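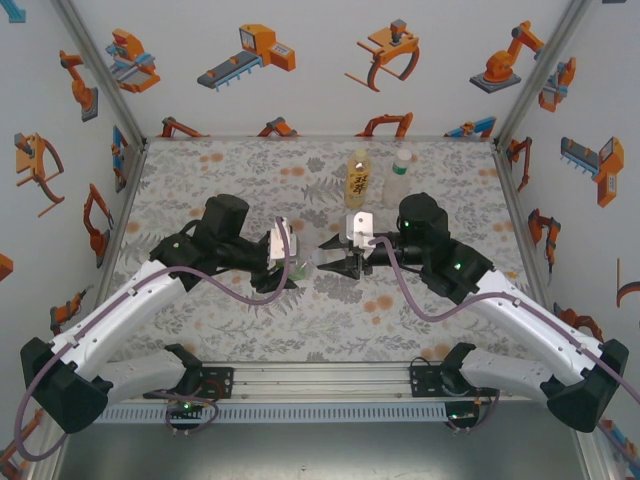 Arne Rieger wrote: Before you touch the training settings again, can you check whether the left and right arm logs line up in time? We lost most of March to exactly that on the Plivthorpe cell, and everybody blamed the model.

Okay, Arne, you got me, I hadn't checked. I'm moving the whole thing into this ticket so it isn't spread over three chat threads. Perla here, by the way, for anyone picking this up from the Flilcombe side.

**What's wrong**

The bottle handover policy closes the receiving gripper too early. Left arm brings the small clear bottle over, right arm comes in nicely with its fingers open, and then the right one snaps shut before the bottle is between the fingers. Sometimes it catches the end and tips it. We trained on 115 handover episodes, all recorded by hand with the leader arms, and when I replay those episodes on the real arms they look fine to me (which is why I went straight to fiddling with the model, sorry).

**Tried so far**

- Retrained from scratch with a new seed. Same early close.
- Dropped the 4 episodes where Ignacio fumbled the grasp. No change that I could see.
- Turned down the gripper speed. It still closes early, just more slowly, which is kind of painful to watch.
- Swapped the right gripper cable in case the feedback was flaky. Nope.

**Time check, 10:40 am**

Did what Arne asked. I wrote a little script that pulls the timestamps for both arms out of each episode and compares them at the moment of contact. Most episodes are good! But there are 20 where the right gripper log runs ahead of everything else, and they're all from the same afternoon session. In those, the recorded command says "closed" while the wrist camera still shows the fingers wide open. So the replay looks okay because replay only uses the commands, and the commands are all shifted together. The pictures are what's off. Ugh.

> **Ignacio Espinoza:** That was my session. I restarted the right arm recorder in the middle and left the left one running. I thought Bullum re-synced by itself when a stream came back.

It doesn't, at least not on our version. Bullum takes the clock from whenever the stream was opened, so a restarted stream gets its own zero. I put a note in the recording checklist: if you restart one, restart both, and throw out the episode you were in.

> **Ivana Carrasco:** Could we shift them back instead of tossing them? Those had the best bottle angles, the rest of the set is pretty samey.

I tried on one episode and it sort of works, but the offset isn't the same from one episode to the next and I don't love guessing. Ivana, you're right about the angles though. Please don't delete the raw files, I've parked them in a folder called `handover_skewed` and they're out of the training list for now.

**Retrain, 3:15 pm**

Kicked off a run on what was left after pulling those out (the fumbled ones are still out too), 2,000 steps, just to see which way it goes. The early close is a lot rarer already. It still shows up when the bottle comes in tilted, and that fits with what Ivana said, because we just took away most of the tilted examples. Pascual offered to record a fresh batch with the small bottle at odd angles and with other bottles standing farther back on the table, so the policy doesn't get too attached to one layout.

> **Pascual Cabral:** Happy to. Do you want me to pause before the right hand closes or do it in one go?

One go, please! The pauses in our early recordings taught it to hover, and getting rid of that took forever. Just move at whatever speed feels normal to you, and if you miss the grasp, mark the episode as failed and keep going.

**Still open**

- [ ] Pascual: new tilted-bottle episodes, both recorders started fresh
- [ ] Me: make the time check run after every session and complain loudly
- [ ] Ignacio: ask the folks at Núñez if their Bullum version handles restarts any better
- [ ] Ivana: see if the skewed episodes can be lined up from the camera footage

Leaving this at "in progress" until Pascual's batch has gone through the check. Arne, if you still have the comparison plots from Plivthorpe, could you attach them? I'd like to see if your offsets wandered like ours do.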